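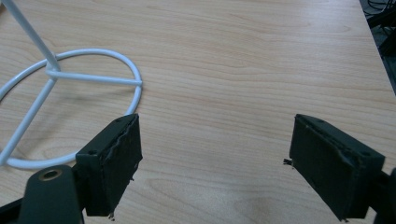 3.2 Attendance and retention in community handball clubs

Figure 2. White wire stand on a wooden tabletop.

Club records covered 100 adult beginners enrolled at Huvwood and Petek, followed from December to the end of the indoor season. A player was counted as retained after attending at least 40 sessions. By this criterion, 56 players were retained. Absences of five or more consecutive sessions were coded as a break, whatever the stated cause. Halvorsen and Lindgren coded the registers independently and settled disagreements by discussion. Travel time was taken from home postal codes and entered as a continuous variable. Players who moved between the two clubs stayed with the club of first enrollment for all analyses.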